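Table cover board

A table cover board is a flat, stiff panel or sheet laid over part of a tabletop to make a clean, even place for work. It is used in sewing, model making, drawing, repair of small objects and product photography, and also in kitchens for dry tasks such as decorating. In shops it is sold under several names, among them work board, bench sheet and topper. In everyday speech many people say only "the board."

Use

The board has two purposes. It protects the table from scratches, glue and ink, and it gives a plain background on which small things are easy to find. A screw or a bead that disappears in the grain of a wooden table is seen at once on a white surface. For this reason pale colors are the most common, though dark boards are preferred by people who work with light thread or clear plastic.

Materials

Early boards were simply heavy card or painted wood. Card is cheap and lies flat when new, but it takes a crease easily and the crease does not go away. Later boards are made from foamed plastic, coated fiberboard or melamine. The firm Skakora sold a coated fiberboard sheet in the 1980s with one glossy side and one matte side, and customers were told to keep the matte side up. Flekix, a smaller maker, offered a soft plastic sheet that could be rolled for storage. It was criticized for curling at the corners when kept in a cold room.

A matte finish is generally chosen for work under lamps, where a glossy one gives reflections that tire the eyes. White boards do not always look white. Depending on the light, the same sheet can appear gray, cream or slightly violet, and photographers usually correct this afterward.

Size and placement

A board normally covers most of the table but not all of it. A strip of the table is left free at the back for tools and cups that are not in use. The catalog of Grikatdale, a supplier to schools, listed boards in 40 sizes, the smallest of them 300 by 410 millimeters, intended for one pupil.

Small containers are often placed on the board to hold loose parts. A low cup with thick walls is more stable than a tall one, and a wide opening lets the fingers reach the bottom. Rounded corners inside the cup help in taking out the last piece.

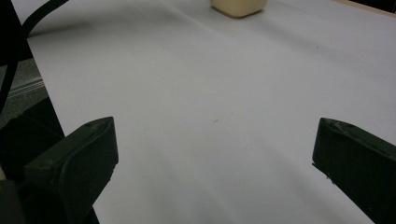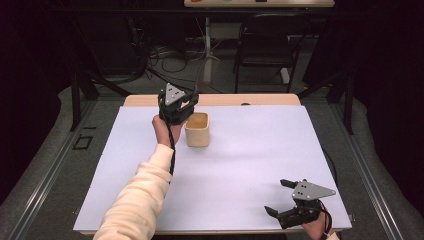 White work surface; in the second picture, a small beige open-topped container stands on it.

Care

Dust is removed with a dry cloth first, as a wet cloth can press grit into the surface. Pencil marks come off with a soft eraser. Ink should be treated on the same day. Boards are stored flat or standing fully upright, never leaning, or they take a bend. Sheyla Llanos, in her handbook The Small Workroom, recommends turning the board over every February, so that both sides age equally. Page 53 of the same book has a table of cleaning products for each material. The Jacquet method, in which the board is waxed, is suitable only for painted wood and leaves a film on plastic.

See also: cutting mat, desk pad, drawing board, parts tray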